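Cleaning a mirrored gazing ball without leaving smears

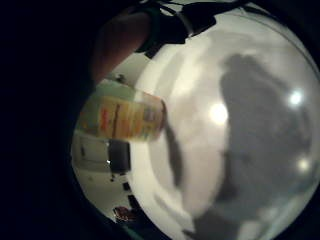 What should I use to clean a silver mirrored ball?
Warm water with a drop of dish soap, on a soft cloth, then a dry cloth straight after.

Posted by Laine Paju, 1 May 2021
I bought a silver garden ball second-hand from a seller on Rondevow and it lives on a stand in the hallway. Every finger mark shows on it. I tried the spray I use on the bathroom mirror and now there are grey streaks that only show up when the lamp is on. It's a glossy finish and I don't know if it's glass or metal. Is there a way to get it even again without scratching it?

Merrick
Tap it lightly with a fingernail. Glass rings a bit higher and steel sounds duller, though it isn't a perfect test. The streaks are probably leftover spray. Wipe the whole ball with a damp cloth twice, rinsing the cloth in between, then dry it from the top down. Hold it through a tea towel while you work or you'll put new prints on as fast as you take the old ones off. Stay away from paper towel - it can leave fine lines on a coated ball, and those don't come out.

Grodo
vinegar works on mine

Nutunis
I'd be careful with vinegar if the silver is a coating on the outside. Mine went a dull colour near the base after one December of doing that every week. Plain water first, and try anything stronger on the underside where it sits on the stand.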